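Kistaleo Mixed Hand Tool Lot, Used
Sold by Ziltlow Garden Seconds

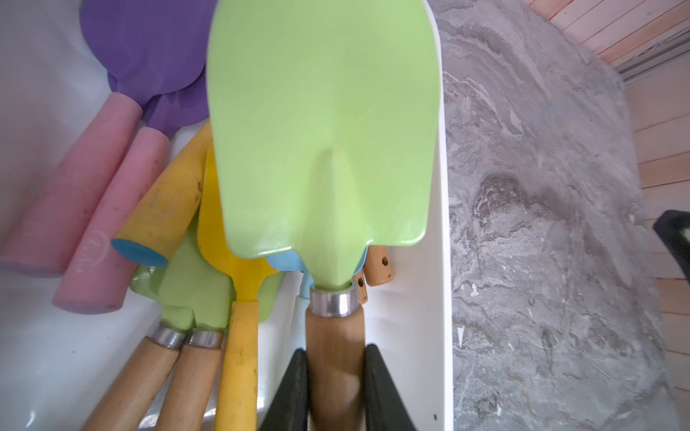
Every spring we buy back hand tools from school gardens, allotment clubs and one very apologetic landscaping course, and every spring we sell them on again for less than a decent sandwich. The Kistaleo lot is what we call the small stuff: trowels and other short-handled tools, mixed together without regard for color, size or dignity. You might get a lime green trowel with a wooden handle and a shiny metal ferrule, or a yellow one with a yellow handle, or something with a pink handle and a fair bit of somebody's flower bed still on it. We don't sort by shade. Please don't write in the order notes that you would like "mostly the purple."

Condition

Used. We grade our lots Clean, Fair and Gardened, and this one is Gardened. Expect soil marks on the handles, scuffs, and the odd tool that has plainly been used to open a paint can. We knock off the big clods and stop there. A bucket of warm water and an old dish brush will do the rest in the time it takes your coffee to go cold.

Anything with a split handle, a wobbly neck or a blade bent past forgiving gets pulled before packing. Saodah Ismail does the pulling, and she is stricter than our customers. If a bad one slips by her, send us a picture and we'll replace it. You keep the bad one. We've seen it already.

What they're good for

Potting, planting out bulbs, school beds, community plots, sandboxes, digging up the thing you planted in the wrong place last week. Most are on the small side and suit smaller hands, though plenty of grown adults buy them for window boxes and then quietly order more. Bright colors are easier to find in a compost heap than the tasteful olive ones they sell at the garden center, and I say that as a man who has lost three tasteful olive ones.

What they're not good for: clay, tree roots, prying up paving stones. For those you want the Barbu digging bar, which has its own page and weighs about as much as a dog.

Lot sizes

Starter lot: 5 tools
Plot lot: 13 tools
School lot: 150 tools, by pallet, call first

The school lot really does mean call first. Zinhle Modise once took delivery of one at a second-floor apartment and was extremely nice about it.

Handles

Wood and plastic, mixed. Wooden handles will be happier if you rub in a little linseed oil once they've been washed and dried. Plastic handles ask for nothing and will outlive us all. Some handles have a hole near the end for hanging. If yours doesn't, the Kukness wall rack has a shelf along the bottom for the ones that can't hang.

Shipping

Orders in by noon on Wednesday leave that same week. Lots go out in a plain carton with the blades wrapped in newspaper, and you're welcome to read it. Returns are accepted within 7 days if you haven't dug anything. We can tell.

Customer notes

"Handed them out to the whole garden club. There was an argument over the pink one." Danai T.

"Dirtier than I expected, and I had read the page." Iraklis K.

"Fine. Would buy again. Did buy again." Nelu O.

Goes with

Kukness wall rack
Barbu digging bar
Ziltlow seed tray, seconds, slightly wavy

Stock runs thin after January and doesn't pick up until the schools start clearing out their sheds. Join the waiting list and we'll email you once. We only know how to send the one email.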